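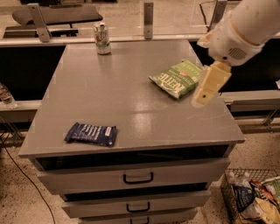 Para: lista-copa
Assunto: Re: Gaveteiro da copa – reposição e arrumação

Prezados colegas,

Em resposta à mensagem reproduzida ao final, a Administração Predial da Drastulport informa o que segue.

O gaveteiro cinza de três gavetas permanece destinado aos lanches de uso comum. Salgadinhos e bolachas devem ser guardados na gaveta superior; guardanapos e copos, na do meio. A gaveta inferior fica reservada ao estoque fechado entregue pela Lutetti, cuja próxima remessa consta do pedido 1833.

Solicita-se que latas, pacotes e embalagens não permaneçam sobre o tampo ao final do expediente. Embalagens vazias devem ser descartadas no coletor ao lado da porta – as latas, no recipiente de recicláveis.

A retirada individual continua limitada a 4 itens por semana. Os pequenos riscos na pintura do móvel já foram registrados e não exigem nova comunicação.

Atenciosamente,
Administração Predial
Drastulport

Em 23 de fevereiro de 2024, a equipe do projeto Paka escreveu:
> Prezados,
> Solicitamos esclarecer em qual gaveta devem ser guardados os
> salgadinhos e se o tampo pode ser usado para deixar bebidas
> de um dia para o outro. A orientação de setembro não trata
> do assunto.
> Cordialmente,
> Equipe Paka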